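Natska Cloth Words

Words people use for household cloths, collected by mail and in person

Contents
What is in the data
Files
Columns
How the answers were collected
Cleaning
Known problems
Comments received
Using the data
License and contact

What is in the data

Natska Cloth Words is a table of 3000 answers to one kind of question: what do you call this cloth, and what do you use it for? The answers come from adults in 23 towns in the Unnithan valley and on the coast near Jakport. Each row is one answer from one person about one cloth. Most people answered for several cloths, so there are far fewer people than rows.

The first plan was to cover only the cloth used to dry dishes, which has at least four common names in Drerville alone. During the trial run people kept bringing up the others: the one for wiping the counter, the one that hangs on the oven door and is not to be used, the old one that goes under the sink. Those were added before the main collection began. Bath towels were added last, and coverage for them is thinner.

The language of all answers is English. A few include a word from another language spoken at home. Those are kept as written.

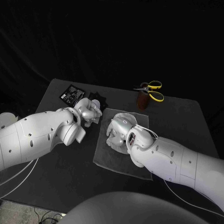
Black cloth, folded, on a dark gray tabletop.

Files

answers.csv holds the main table, one row per answer.

people.csv has one row per person, with age band, town, and years lived there. It joins to answers.csv on person_id.

words.csv lists the standard form of every cloth name, with the spellings that were merged into it. There are 89 standard forms.

towns.csv gives the town name, the region (valley or coast), and the month when most answers from that town came in.

changes.txt is a running list of corrections. Please check it before reporting a mistake.

All files are UTF-8 with comma separators and a header row. Text fields that contain commas are in double quotes. Missing values are left blank. Older copies used a dash for missing values, and if your copy has dashes you should get the current one.

Columns in answers.csv

answer_id: a number, never reused. Gaps are rows that were withdrawn.
person_id: links to people.csv.
cloth: which cloth was asked about. One of dish, counter, hand, floor, bath.
word_raw: the name exactly as the person wrote or said it.
word_std: the standard form from words.csv.
use_raw: what the person said they use it for, in their own words.
fold: how the person said they fold it, if they said anything. Mostly blank.
other_words: names the person has heard but does not use, separated by semicolons.
source: mail, visit, or phone.
note: anything the person entering the answer thought should be kept.

The fold column was not part of the question. People at the visits tended to explain their folding without being asked, and there was nowhere to put it, so it ended up in note for the first few towns and was moved to its own column later. It is not reliable for comparing towns. It does have some good material in it, including a long answer from Drerville about why a dish towel folded in thirds is "a guest towel, whatever it used to be."

How the answers were collected

The mail form was one sheet, printed on both sides. It went out with the library newsletter in towns that have one. In the others it was left at the post office counter and the hardware store. The form described each cloth by its job ("the cloth you dry plates with") and left a blank line for the name. No names were offered as choices. The trial form did offer choices, and nearly everyone picked the first one, so the trial answers were thrown out.

Visits were done at libraries and community halls. Zoi Spanos ran the visits in the valley and Panagiotis Mitsotakis-Vlachou ran those on the coast. The same sheet was read aloud and the answer written down as spoken. If a person gave two names, both were recorded as separate rows with a note saying which came first.

Phone answers are the smallest group. They were taken only when someone called to ask about the form and was willing to answer on the spot.

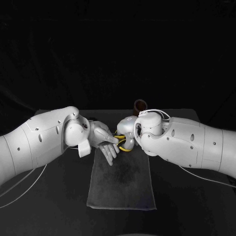

Collection started in December in the valley and moved to the coast after that. The order matters a little for one reason. By the time the coast forms were printed, the wording for the counter cloth had changed from "the cloth you wipe the table with" to "the cloth you wipe the counter or table with." In the valley, several people had pointed out that they use different cloths for the two. Rows that used the old wording have "old wording" in the note column. If you are comparing the valley and the coast on the counter cloth, filter on that first and see what you have left.

Cleaning

Spelling was standardized in word_std and left alone in word_raw. "Dish towel," "dishtowel," and "dish-towel" all become dish towel. Plurals become singular. Brand names used as common words were kept as their own forms.

"Rag" was hard. Some people mean any cloth that is not for show. Some mean a piece cut from an old shirt. Some use it only for the floor. We kept it as one standard form and did not try to split it by meaning. The use_raw column will tell you more than any code we could have added.

"Tea towel" was also left as one form, though on the coast it often means a printed cloth that is kept in a drawer, and in the valley it is a plain name for the thing you dry dishes with.

Names of family members, street names, and a few medical details that came up in use_raw were removed and replaced with [removed].

Every row was entered by one person and checked by another. Where the two disagreed about a handwritten word, the row has "unclear hand" in the note column and word_std is blank.

Known problems

Older people are overrepresented in the mail answers. The library newsletter goes mostly to households that have been on the list a long time.

Jakport has many more answers than any other town on the coast. Do not treat the coast totals as a picture of the coast without weighting them.

The bath question was the last on the back of the sheet and was skipped a lot. Five towns have no bath answers at all. They are marked in towns.csv.

People who filled in the form at the same counter sometimes talked to each other about it. There are runs of identical answers in two towns that probably come from this. The rows were kept.

The form did not ask who in the household does the washing. It should have. The question comes up in nearly every discussion of the data and there is no way to answer it from these files.

Hand towel and dish towel overlap in small kitchens, and some people wrote "same one" for the second. Those rows repeat the first answer in word_std and have "same one" in word_raw.

Comments received

A draft of this card was sent to the libraries that had handed out forms, with a request for corrections. Most replies were about town names, and those have been fixed. One reply from the Drerville library was about the cloth types themselves, and with permission it is printed after this section's figure.

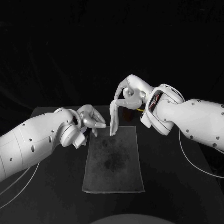

My only real objection is to the floor group. You have put the mop cloth and the doorstep cloth together, and in this town those are two different things with two different names. The doorstep cloth is for boots and dogs and stays by the back door. If you asked my mother for a floor cloth she would ask which floor. I would also take "washrag" out of the counter list. The people who wrote it meant the one for faces, I am fairly sure, and they put it on the wrong line because the bath question was on the back.

The floor group has been left as it is, because the form had only one line for it and the two cloths cannot be separated after the fact. The "washrag" rows were looked at again. Where use_raw mentions faces or bathing, the cloth column has been changed from counter to bath, and the change is listed in changes.txt. Where use_raw is blank, nothing was changed.

Using the data

The table is small enough to open in any spreadsheet program. Set the column type of person_id to text before importing, or the leading zeros will be lost and the join to people.csv will fail.

For word maps, use word_std and drop rows where years lived in town is blank. For anything about meaning, read use_raw. It is short, and reading all of it for one cloth takes an afternoon.

Please do not use the data to guess where a particular person comes from. The differences between towns are real but there is a lot of mixing inside each one, and plenty of couples gave different names for the same cloth on the same sheet.

License and contact

The files may be copied, changed, and shared, including for paid work, as long as Natska Cloth Words is named as the source and changes are marked. The mail forms themselves are not shared. They are held at the Drerville library and can be seen there on request.

Corrections should include the answer_id and the column. Questions about the valley towns go to Zoi Spanos and questions about the coast go to Panagiotis Mitsotakis-Vlachou. New answers are not being accepted, but word_std is still being revised, and suggestions for splitting "rag" are welcome if they come with a list of rows.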